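**Erratics map: boulders landing in the sea — troubleshooting log**

Status: open, nearly there
Affects: Rerdale glacial boulder survey, map layer and printed field sheets
Working on it: Mwende Massawe, Thanakorn Jaidee

**First report**

Marjatta wrote in to say that the big gneiss block above Luangrath farm, the one with the lovely striations down its north face, was showing up well out in the bay. I opened the layer and she was right. A whole train of erratics was strung across the water in a beautiful straight line, pointing exactly the way the ice went. Wrong place, perfect direction! That was the first real clue.

**What we tried**

1. Cleared the map cache and reloaded. No change.
2. Re-exported the survey table from Curnus. All 2,639 records came through and none were blank.
3. Checked the boulder at the Saster ford by hand against the paper sheet. Paper sheet correct, map wrong.
4. Swapped the background map for the older one. Boulders still in the sea, only now the sea was a nicer blue.

Step 3 was the useful one. The eastings matched and the northings didn't, so I stopped blaming the map and went looking at the import.

**Cause**

The July batch came from two field teams. One wrote full grid references, the other left off the leading figure (quite normal in a notebook, we all do it). The import script padded the short ones with a zero at the end instead of putting the missing figure back at the front. Thanakorn spotted it in 10 minutes after I'd been staring at it since breakfast — thank you!

**Fix**

- Script now refuses any northing with a figure missing and puts it in a separate list.
- Restored the leading figure on the affected rows from the notebooks.
- Rebuilt the layer and spot-checked 100 boulders. 98 sit where they should. The other two are Marjatta's gneiss and its neighbour, which share a record number.

And the train looks wonderful now. You can follow it from the granite outcrop right down the valley, with the blocks getting smaller and rounder as you go, and there's a gap at the moraine I had never noticed before. I'd love somebody to walk that stretch. 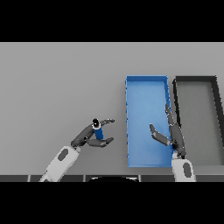

*Mwende Massawe*

Still to do: give the two gneiss blocks their own numbers, and reprint the field sheets. Please bin any sheet from the July batch, even if your own boulders look fine on it.

**Added later, 16:20**

Pichit asks whether the rock type colours were affected. No, they come from a different column and I've checked them. He also has a pebble count from the Saster gravels that he'd like on the same layer, which is a brilliant idea, but please open a new ticket for it so this one can close.

Marjatta, could you send the height and longest side for both blocks? The smaller one is down as 80 metres long. I'm guessing a decimal point went missing, though I'd be thrilled to be wrong.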